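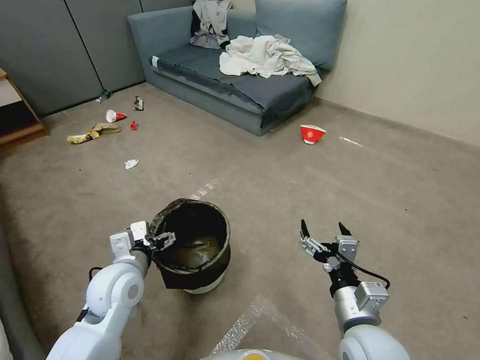 Ondemano schedule

The Ondemano schedule is a budgeting method used in the purchase of two-armed robots for light room clearing, such as handling waste bins and picking up litter. It was drawn up at Stoswood for offices and shared buildings where the machine works on ordinary flooring among ordinary furniture. The schedule covers the full cost of bringing a robot into use and divides it under four heads: the base machine, the grippers, the room and the running costs.

Base machine

The arms, body and controller are priced as a single item. Suppliers often quote for one arm with the second as an option, and the schedule requires both to be entered at the outset. A bin may be held by one arm while the other is kept for loose items, and a one-armed quotation cannot be compared with a two-armed one on price alone. Delivery, lifting and first set-up are entered here if the supplier carries them out, and under the room if the buyer does.

Grippers

Parallel grippers are treated as wearing parts. The allowance is one spare pair of fingertips for each gripper per year, at 287 pounds the pair in the Lumenta price list used for the first edition. Fingertips that close on a bin rim must also cope with the liner folded over it. Buyers are advised to ask for a demonstration with a lined bin – many quotations are based on rigid test blocks only. Cables that run outside the arm are listed as a separate spare.

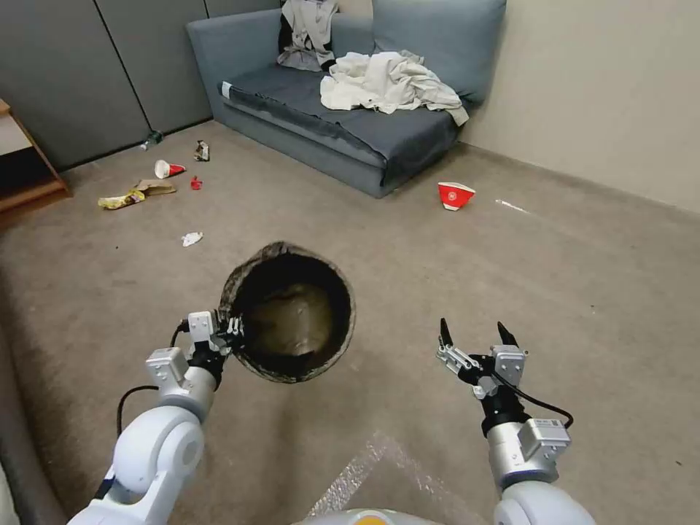

Round bin held at the rim by the left gripper; right gripper open.

Room

Costs under this head are commonly left out of first estimates. They include power and cable runs, marking of the working area, protection for carpets and a supply of test litter. Paper cups, snack wrappers, tissues and plastic bottles are the usual items, chosen for their differences in weight and stiffness. Soft furniture and clothing are left in place during trials, as their removal would make the results of little use for planning. A sum of 1,000 pounds is entered for a single carpeted room.

Running costs

Servicing, software and staff time are entered yearly. A further 1,000 pounds is held back for repairs outside the warranty. Staff time is counted in full for the first year, including time spent resetting the room between attempts. The Gradenon variant of the schedule spreads this item over two years, which lowers the opening figure and leaves the total unchanged.

Extract from the planning notes
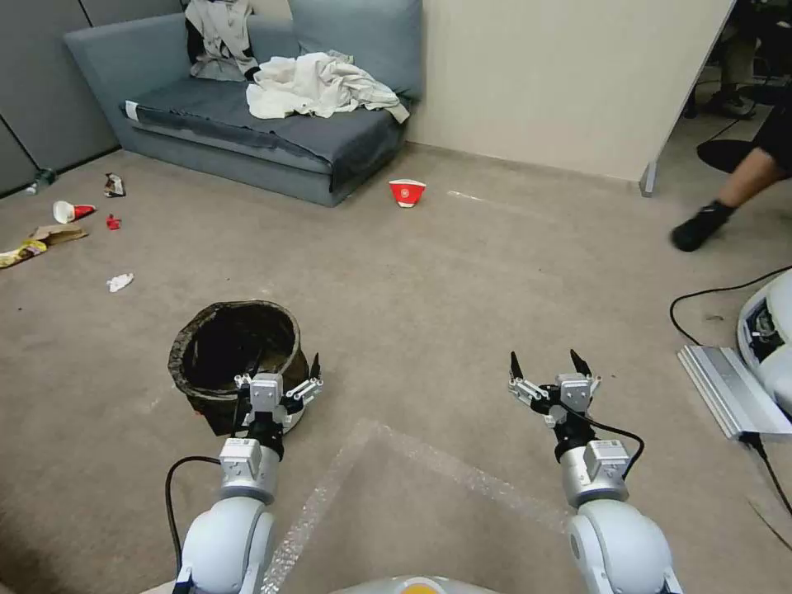

Stoswood, 10/05/2019

Trial area: carpeted, with sofa. Bin placed on the floor with black liner fitted. Spare fingertips to be ordered with the machine, same delivery. Liners and cups to be charged to the room. Quotation for second set of arm cables still awaited – leave the line open.

See also

Parallel gripper
Whole-life costing
Acceptance trial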